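Gonden 小型バックアップゲートウェイ|Willitz 機器ページ

Gonden(ゴンデン)
小さな会社のための、クラウドにつなぐ据え置き型バックアップ箱
型番:Gonden(標準)/Gonden Yin(ファンレス)
在庫:標準モデルあり、Yinは入荷待ち
最終更新:2020年11月17日(火)

こんにちは、Willitzで機器の仕入れとこのページの文章を担当している者です。会社としてはクラウドの導入支援が本業なんですが、うちで長く扱っている数少ない「モノ」がこのGondenです。お問い合わせのたびに同じことを電話でしゃべっているので、いっそ全部ここに書いてしまおうと思います。長いです。お茶でも飲みながらどうぞ。

ひとことで言うと、オフィスのファイルをいったん箱の中にため込んで、あとからゆっくりクラウドに送ってくれる機械です。社内のパソコンからは普通の共有フォルダに見えます。保存した人は保存したことだけ覚えていればよくて、送る作業は箱が勝手にやります。送り先は弊社のストレージサービスDrostumが標準ですが、S3互換のものならたいていつながります(つながらなかった例はあとで書きますね)。

どんな会社に合うか

創業したばかりのソフト会社、設計事務所、映像の編集をやっているところ、会計事務所。このあたりのお客さまが多いです。共通しているのは、社内に専任の情報システム担当がいないこと。たいてい「パソコンに詳しい人」が本業の合間に面倒を見ていて、その人が休むと誰もルーターの場所を知らない、という感じの会社です。うちも昔そうでした!

逆に、もう全部ブラウザ上のサービスで仕事が回っていて、手元に大きなファイルがない会社さんには、たぶん要りません。ご相談の電話で「それなら買わなくて大丈夫ですよ」と言ってしまって、営業の同僚に渋い顔をされたことが何度かあります。でも使わない箱が棚でピカピカ光っているのは、見ていて悲しいので。

直接クラウドに置くのと何が違うの?

いちばん多い質問です。回線が細いときの差が大きいんですよ。動画の素材フォルダを丸ごとクラウドに上げようとすると、上り回線がいっぱいになって、その間ビデオ会議がカクカクになります。Gondenの場合、社員のパソコンから箱までは社内の有線で一気にコピーして、箱からクラウドへは夜のうちに流します。昼間は帯域を絞る設定が最初から入っていて、時間帯も曜日も好きに変えられます。

もうひとつは読み出しです。最近使ったファイルは箱の中に残っているので、先週の図面をもう一度開くときにクラウドまで取りに行きません。古いファイルは名前だけ残して中身をクラウドに追い出します。開こうとすると戻ってくるのを待つことになるんですが、このとき小さな時計のマークが出ます。最初の一週間は「壊れた?」と聞かれるので、社内の皆さんに先に言っておいてください。

それから、インターネットが止まったとき。箱の中にあるぶんは普通に読み書きできて、回線が戻ったら続きから送り始めます。途中まで送った大きなファイルも最初からやり直しにはなりません。工事で半日止まります、みたいなときにけっこう助かります。

わたし自身の使い方

Willitzの事務所では標準モデルを使っています。社員は10人近くで、見積書、契約書のスキャン、検証用の仮想マシンのイメージ、あと誰のものか分からない写真フォルダが入っています(消していいか聞いて回ったのに、みんな「たぶん要る」と言うんですよね)。いちばん容量を食っているのは仮想マシンのイメージで、似たようなものが何世代も並んでいるんですが、重複を省いて送ってくれるので、クラウド側の使用量は見た目よりずっと控えめです。

置き場所は最初、コピー機の横でした。そこだと掃除機のコードを差すときに電源を抜かれそうで怖くて、今は書類棚の上の段にいます。標準モデルの幅は17センチなので、A4のファイルボックスが並ぶ棚ならすき間に入ります。背面にケーブルが出るぶん、奥行きに余裕を見てください。ここを見落として、棚の背板に穴を開けることになったお客さまがいらっしゃいました。棚が気に入っていたそうで、ちょっと申し訳なかったです。

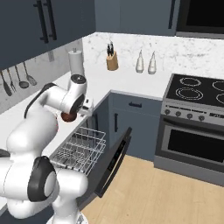 音の話もしておきます。標準モデルはファンが回ります。普段はほとんど気にならないと思うんですが、最初の大量コピーのときと、月に一度の整合性チェックのときは「あ、がんばってるな」という音がします。静かな部屋で録音をする会社さんや、打ち合わせスペースのすぐ脇に置きたい会社さんには、ファンレスのYinをおすすめしています。Yinは上蓋がひだ状の放熱板になっていて、触るとほんのり温かいです。上に書類を積まないでくださいね、絶対に。猫のいる事務所からご注文いただいたときは、かなり真剣に設置場所の相談をしました。

標準とYinの違い

処理の速さは標準モデルのほうが上です。暗号化しながら送るときに差が出ます。同時に大きなファイルを触る人が多いなら標準、人数が少なくて静かさ優先ならYin、と考えていただければだいたい合っています。

ディスクの入れ方も違います。標準は正面のトレイを引き出して交換できます。Yinは底面のネジを外して開ける必要があって、交換のときは電源を切っていただきます。標準のほうは動かしたまま交換できるので、止められない業務がある会社さんはこの点だけで決めてもいいくらいです。

管理画面はどちらも同じです。日本語、英語、タイ語に切り替えられます。タイ語が入っているのは、ソフトウェア側の開発をまとめているKittipong Tanasarnがバンコクのチームにいるからで、実は新しい機能の説明文はタイ語版がいちばん先に更新されます。日本語版はわたしが訳しているので、変な言い回しがあったら遠慮なく教えてください。「復元の復元」という謎のボタンは先日ちゃんと直しました。

同梱品

本体、電源アダプター、電源ケーブル、LANケーブル(短めです)、ゴム足、初期設定カード、復元キー用の封筒。

LANケーブルは本当に短いので、スイッチから離れた場所に置くなら別に用意してください。ゴム足は最初から付いておらず、袋に入っています。棚に縦置きする方と横置きする方がいて、貼る面が違うためです。

復元キーの封筒について、ここだけは声を大きくして言わせてください。Gondenは箱を出る前にファイルを暗号化します。鍵はお客さまだけが持っていて、わたしたちのところにはありません。つまり鍵をなくして、箱も壊れたら、クラウドにあるデータは開けません。Willitzに電話をいただいても開けません。初期設定のときに紙に印刷して封筒に入れる手順があるので、飛ばさずにやって、できれば箱とは別の建物に置いてください。社長さんのご自宅とか、顧問の税理士さんの金庫とか、皆さん色々です。

初期設定の流れ

電源とLANをつないで、正面のランプが緑になるのを待ちます。初期設定カードに書いてあるアドレスを同じネットワークのパソコンのブラウザで開くと、設定画面が出ます。管理者のパスワードを決めて、復元キーを印刷して、送り先を選ぶ。ここまでが第一段階で、慣れている人ならコーヒーが冷める前に終わります。

次に共有フォルダを作ります。部署ごとに分けるか、案件ごとに分けるかで悩む会社さんが多いです。わたしの意見を言ってしまうと、最初は今あるフォルダの形をそのまま移すのがいいと思います。引っ越しと大掃除を同じ日にやると、だいたいどちらも終わらないので……。

最初の転送は時間がかかります。回線とデータの量しだいで、数日から、長いと数週間。その間も普通に使えますし、進み具合は管理画面の上に棒で出ます。棒がまったく動かないように見える日もありますが、小さなファイルが大量にあるフォルダを処理しているときはそうなりがちです。横の件数のほうを見てください。

Active Directoryをお使いの会社さんは、参加の設定をする前に時刻合わせを確認してください。時計がずれていると認証ではねられて、エラーの文章からは原因がとても分かりにくいんです(これはわたしも丸一日はまりました)。

つながるもの、つながらないもの

Windows、macOSの現行版からは普通に使えます。Linuxの方はNFSでもSMBでもどうぞ。複合機のスキャン保存先にもできますが、かなり古い複合機だとSMBの古い方式しか話せないことがあって、Gondenは初期状態でそれを断ります。設定で許可もできるんですけど、安全の面であまりおすすめしません。そういう場合はメール送信で受ける形をご案内しています。

クラウド側は、先ほど書いたとおりDrostumか、S3互換のサービス。過去につながらなかったのは、署名の方式が独自に変えてある社内製のストレージでした。ご自分たちで作ったものをお使いの場合は、先にテスト用の接続ツールをお送りするので試してみてください。無料です。

通信に使うポートは外向きの443番だけです。ルーターに穴を開ける作業はありません。プロキシ経由にも対応しています。ただし、通信の中身を検査するタイプの機器が間にあると、証明書のエラーで止まります。その機器のほうでGondenを例外にしていただくのが早いです。

料金のこと

本体は買い切りで、価格はディスクの容量で変わるのでお見積りにしています。すみません、ここに数字を載せたい気持ちはあるんですが、ディスクの仕入れ値がしょっちゅう動くんです。お見積りはフォームからご依頼いただければ、わたしか隣の席の者がお返事します。

保守は任意で、月3009円(税別)です。半端な数字ですよね。計算したらこうなって、丸めるタイミングを逃しました。保守に入っていただくと、故障時に代替機を先にお送りして、あとから故障機を返していただく形になります。入っていない場合は、故障機が届いてからの修理です。どちらでもソフトウェアの更新は受け取れます。

Drostumの利用料は別にかかります。使った容量ぶんの請求で、読み出しの転送料はいただいていません。全部まとめて復元するときに請求が跳ね上がるのは、こちらも見ていてつらいので。他社のストレージにつなぐ場合は、転送料の条件を一度読んでおいてくださいね。

創業から間もない会社さん向けに、本体をお貸しするプランも5月に始めました。途中で買い取りに切り替えることもできて、それまでにお支払いいただいたぶんは一部差し引きます。事業がこの先どうなるか分からない時期に、大きな機械を買うのは勇気が要りますもんね。審査はありますが、決算書がまだない会社さんでも大丈夫です。

よく聞かれること

「ランサムウェアにやられたら?」
過去の世代が残っていれば、そこに戻せます。初期状態で41世代まで保存していて、世代の削除は管理画面からもすぐにはできず、待ち時間が入ります。この待ち時間をなくしたいというご要望はときどきいただくのですが、今のところお断りしています。

「箱が盗まれたら?」
ディスクの中身は暗号化されています。新しい箱を用意して、復元キーを入れて、クラウドから戻してください。このとき、まずフォルダの一覧だけが戻って、開いたファイルから順に中身が来ます。全部そろうのを待たずに仕事を再開できます。

「停電のときは?」
急に電源が落ちてもデータが壊れにくい作りにはしていますが、無停電電源装置をつないでいただくのがいちばん安心です。USBでつなげば、電池が減ったところで自分で終了します。対応機種の一覧はお見積りのときに一緒にお送りします。

「二つの事務所で同じフォルダを使えますか」
片方を読み取り専用にする形ならできます。両方から書き込む使い方には今は対応していません。開発チームには毎回伝えていて、Kittipongからは「考えている」と返ってきます。時期のお約束はできないので、この機能が必須の方には別の製品をご案内しますね。

「自分たちで設定する自信がないです」
訪問設定も遠隔設定もやっています。遠隔のほうは画面を共有しながら、電話でおしゃべりしつつ進める感じです。途中で分からない言葉が出てきたら、その場で止めてもらって構いません。

ちょっと苦手なところも

良いことばかり書くのも落ち着かないので。まず、検索は速くありません。ファイル名の検索はまあまあ、中身の全文検索はありません。それから、スマートフォン用のアプリがないです。外出先から見たいときはVPNで社内につないでいただくことになります。あと、正面のランプが明るい!夜の事務所で見るとなかなかの存在感です。管理画面で暗くできるんですが、設定の場所が「詳細」の奥のほうにあって、見つけにくいという声をいただいています。次の更新で手前に出す予定です。

Yinについては、夏場に締め切ったキャビネットの中へ入れると、熱で速度を落とすことがあります。扉のない棚か、風の通るところに置いてあげてください。

お届けと返品

標準モデルはご注文の確定後、ディスクの組み込みと通電試験をしてから発送します。試験は一晩かけるので、当日発送はできません。Yinは入荷しだい、ご予約の順にお送りします。メールで入荷のお知らせを受け取りたい方は、お問い合わせフォームの件名に「Yin入荷」と書いていただければ登録しておきます。

返品は、到着から二週間以内でしたらお受けします。箱と緩衝材は取っておいてください。返していただく前に、管理画面の「初期化」を実行して、共有フォルダが空になったことを確かめてもらえると助かります。送料は、初期不良ならこちら、ご都合による場合はお客さまのご負担です。

お見積り・ご相談はページ上部の「お問い合わせ」からどうぞ。今お使いの回線の種類と、だいたいのデータ量を書き添えていただけると、一回目のお返事でかなり具体的なことが言えます。分からなければ「分からない」で送ってください。調べ方からご案内します。

関連ページ
Drostum 料金とご利用条件
Gonden 管理画面マニュアル(日本語)
Gonden 対応する無停電電源装置について
お貸し出しプランのお申し込み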